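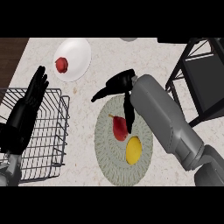 Reaching for the pear: a simulated worktop in the Sasau teaching suite, with the wire basket at left.

Dilteo opens Sasau to outside users, pears included

Software for teaching robots by remote control now comes with a simulated kitchen, so the crockery is safe

Dilteo has released Sasau, a package that lets a person show a robot a household job by steering its arms from a distance. The first public version ships in November and covers tidying, sorting and table clearing, the three jobs most often promised by robots in brochures and least often done by them in kitchens.

With Sasau, the operator sits at a desk, takes hold of a pair of hand controls and does the job once, slowly, then again, a little less slowly. Each run is saved as a demonstration. A learning program called Prurneva takes the whole pile of demonstrations and tries to do likewise. It copies good habits and bad ones with equal loyalty, and early testers are asked to mind their manners near the basket.

The release includes 282 simulated kitchen layouts, with fruit, plates, placemats and furniture that can be moved before each run. A lemon may lie next to a pear in one layout and at the far end of the counter in the next. Operators who have grown fond of a particular arrangement will be disappointed.

"Picking up a pear is something I had done for years without asking for any credit," said Gunārs Pärn, head of teaching tools at Dilteo. "Then I tried it through a pair of controls. My first go took long enough for a colleague to make tea and come back with it. We kept that recording in the set for a month, until Prurneva started dithering in exactly the same way, and then we took it out."

Working in simulation means the arms can be fitted with different hands. Sasau supports both multi-fingered hands and simple two-fingered grippers, and the two sides need not match. Testers report that the gripper is the easier one to learn and the fingered hand the easier one to show visitors.

The starter library holds 997 demonstrations recorded by Dilteo staff, of which 379 deal with fruit. Mr Pärn described the balance as "a reflection of what was in the object folder when we began". Later updates will add cutlery and folded cloths. Folded cloths have been in the plan for some time.

Recordings made on real arms can be loaded alongside the simulated ones, provided both use the same control layout. A replay tool lets the operator step back through a run, trim the hesitant start and mark the point at which things went wrong. Runs may be marked "good", "usable" or "please don't".

Sasau needs 2 hand controls and an ordinary desktop computer with a recent graphics card. It is offered free to schools and colleges for teaching, and by yearly licence to everyone else. Meireles, which handles sales and training for Dilteo, is taking bookings for half-day sessions. Those attending should expect sore thumbs.

Press contact: the Dilteo press desk, mornings only. Demonstration places may be booked through Meireles.

Ends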